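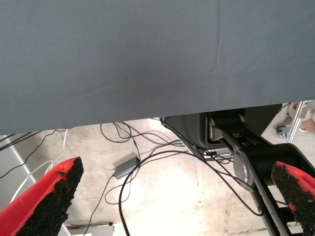 Early, before the coffee.

Day three without sugar, and I have become the kind of person who reads the label on mustard. The mustard has sugar in it. So does the rye bread, which I had always thought of as a stern and upright food. I ate a boiled egg standing at the sink and felt like a monk with a bad attitude.

The plan, as written on the back of the gas bill, is 39 days. I picked the number because a month sounded like something a magazine would tell me to do and forty had too much scripture on it. The dentist is also involved. She looked into my mouth in June and made a small noise, and the small noise came to 400 dollars.

Walked down to Kotano for lunch and asked for the soup. The soup was carrot. Does a carrot count? I stood there long enough that the line behind me began to breathe through its nose. Had the soup. It tasted like dessert, so that's where my tongue is now.

Afternoon was bad. There was a headache that sat over the left eye and did paperwork. I went through the kitchen drawer for aspirin and found a Cluletti bar, the hazelnut kind, 100 grams, best before sometime last winter. I put it back. Then I moved it to the top shelf behind the fondue set, where I would need the step stool, and then I put the step stool in the basement. The basement stairs are not very long — I know this now with some precision.

I did not eat it. I did smell it through the foil.

Evening: rice, beans, half an onion. Read two chapters of the Rengifo book, the one set on the river barge, and by my reckoning they stop for cake around every ten pages. Why would a barge have that much cake on it? The cook is meant to be a tragic figure and all I could think about was his pantry.

Went to bed at nine out of spite. Up again at eleven for toast, the stern rye, sugar and all. I am counting it as bread.

Tomorrow: call Kendomano about the water heater, buy plain mustard if there is such a thing, bring the step stool back up, the hall light is out.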